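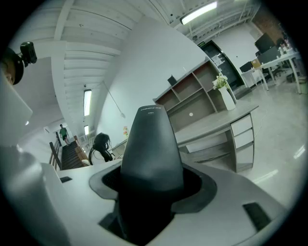 2층 안내 데스크 앞 복도. 핑거에 CHINGFENG, 그 아래 M01 표기.

2024년 4월 4일

오늘은 수집 자체보다 규칙 정리에 시간을 더 많이 썼다. 지난 10월에 만든 「핸드헬드 그리퍼 작업 수칙」이 반 년 만에 벌써 현장하고 어긋나는 데가 많아져서, 한 번은 앉아서 고쳐야지 고쳐야지 하던 참이었는데 Anil Raju가 아침에 커피를 들고 와서는 "그럼 오늘 하죠" 하는 바람에 정말로 오늘 하게 되었다. 고마운 일이다. 혼자였으면 다음 달로 또 넘겼을 것이다.

수칙 원본은 공유 폴더 Kurian 아래에 있고, 오늘 고친 것은 아직 초안이다. 다들 읽어 보시고 이상한 데가 있으면 이 노트 여백에 그냥 써 주시면 된다. 존댓말 반말 섞여 있는 건 내 버릇이니 이해해 주시길.

1. 들고 걷는 구간

제일 오래 이야기한 대목이다. 예전 수칙에는 "이동 중에는 그리퍼를 몸 쪽으로 붙인다"라고만 되어 있었다. 그런데 막상 사무 공간에서 걸어 보면 몸 쪽이라는 게 사람마다 다르다. 나는 배 앞, Anil은 오른쪽 옆구리. 그래서 이번에는 이렇게 적었다. 핑거 끝은 위나 바닥을 향하게 하고, 사람 쪽으로는 향하지 않는다. 앉아 있는 사람 뒤를 지날 때는 먼저 말로 알린다. 등을 보이고 일하는 분은 우리가 오는 걸 모른다. 목소리가 작은 분들은(나도 그렇다) 두 걸음 먼저 말을 꺼내는 편이 좋겠다.

계단은 따로 항목을 뺐다. 계단 윗부분에서는 사람이 드나드는 동안 수집을 멈춘다. 올라오는 사람에게 무조건 양보. 그리퍼를 든 채로 계단을 오르내리는 과제는 지금 목록에 없고, 앞으로 넣자는 말이 나오더라도 난간을 잡을 손이 하나 비어 있어야 한다는 조건을 먼저 걸기로 했다. Givadell 쪽에서 받은 과제표 뒤쪽에 비슷한 게 하나 있었던 것 같은데 내일 확인해 볼 것.

2. 바닥 케이블

데스크 근처 바닥에 검은 케이블이 지나간다. 밝은 회색 타일 위라 눈에 잘 띄는 편이긴 하지만, 손끝을 보며 걷다 보면 발밑을 놓친다. 작업 시작 전에 동선을 한 번 맨손으로 걸어 보고, 케이블이 걸리는 자리는 동선에서 빼거나 덮개를 씌운다. 덮개는 Bustivex에서 나온 고무 몰딩을 써 보기로 했고 300cm짜리면 될 것 같다고 적어 두었는데, 주문 전에 꼭 한 번 재 보기. 지난번에도 눈대중으로 샀다가 창고에 그대로 있다.

3. 머리 카메라와 그리퍼 카메라

머리에 쓰는 스트랩은 각자 맞춘 길이를 바꾸지 말고, 바꿨으면 기록지에 적는다. 작은 일 같아도 시선 높이가 달라지면 나중에 두 영상을 맞춰 보는 사람이 고생한다. 그 사람이 주로 나라서 하는 말이기도 하다. 스트랩 안쪽은 쓰고 나서 닦아 두기. 봄이 되니 슬슬 땀이 난다.

그리퍼 쪽은 렌즈를 닦고, 핑거가 고무 칼라에 제대로 앉았는지 손으로 한 번 돌려 본다. 핑거 표기는 기록지 첫 칸에 그대로 옮겨 쓴다. "늘 쓰던 것"이라고 쓰지 않기. 작년 기록지를 넘겨 보니 "늘 쓰던 것"이 참 많았고, 그중에는 내 글씨도 있었다. 반성한다.

4. 동의와 알림

사실 이 항목이 맨 앞에 와야 하는지도 모르겠다. 같은 층에서 일하는 분들께는 시작 전에 구두로 알리고, 싫다고 하시면 그쪽 방향은 찍지 않는다. 이유는 묻지 않는다. 처음 온 방문객에게는 안내 데스크에서 한 장짜리 안내문을 드린다. 안내문 글씨가 작다는 말을 두 번이나 들었으니 이번에 복사기에서 140%로 키워 뽑기로.

모니터 화면과 벽에 붙은 종이도 같은 항목에 넣었다. 글자가 읽힐 만큼 가까이 가는 과제라면 종이를 떼거나 가리고, 모니터는 꺼 달라고 부탁드린다. 나중에 흐리게 처리하면 되지 않느냐는 의견도 있었는데, 처음부터 안 담는 쪽이 서로 마음이 편하다는 데 Anil도 나도 의견이 같았다. 흐림 처리는 그래도 남은 것을 위한 두 번째 단계로 둔다.

5. 비상구와 통로

비상구 표시가 있는 문 앞에는 장비 상자, 삼각대, 의자, 그 무엇도 두지 않는다. "잠깐만"도 안 된다. 예전 수칙의 "가급적"이라는 말을 오늘 지웠다. 통로 한쪽에 서서 영상을 확인하는 버릇도 고쳐야 한다. 확인은 자리에 돌아와서.

6. 기록 이름

Skundus 작업 묶음은 번호를 건너뛰지 않는다. 실패한 회차도 번호를 그대로 두고 비고에 이유를 적는다. 343번이 비어 있는 걸 오늘 Anil이 찾아냈는데, 둘이서 한참 기억을 더듬어 봐도 무슨 일이 있었는지 모르겠다. 혹시 아시는 분은 알려 주세요. 지운 건지, 애초에 안 찍은 건지만 알아도 속이 시원하겠다.

남은 이야기

조명도 한 줄 넣을까 하다가 보류했다. 천장 형광등에 창 쪽 빛까지 들어오면 바닥 타일이 번들거려 밝은 줄이 생기는데, 이걸 규칙으로 피해야 하는지, 아니면 실제 사무실이 원래 그러니 그대로 두어야 하는지 의견이 갈렸다. 나는 그대로 두자는 쪽, Anil은 적어도 기록지에 켜진 조명은 적자는 쪽. 듣고 보니 적는 건 손해 볼 게 없어서 기록지에 칸을 하나 만들기로 했다. 칸이 자꾸 늘어나서 미안합니다.

할 일
- 케이블 동선 재고 몰딩 주문 (나)
- 안내문 다시 출력해서 데스크에 맡기기 (Anil)
- Givadell 과제표에서 계단 관련 항목 찾기 (나)
- 기록지에 조명 칸, 핑거 표기 칸 추가 (Anil)
- 343번 행방

초안은 다들 한 번씩 읽은 다음에 폴더에 올리겠습니다. 급한 건 아니지만 2번 항목 케이블만큼은 읽기 전이라도 오늘부터 조심해 주세요.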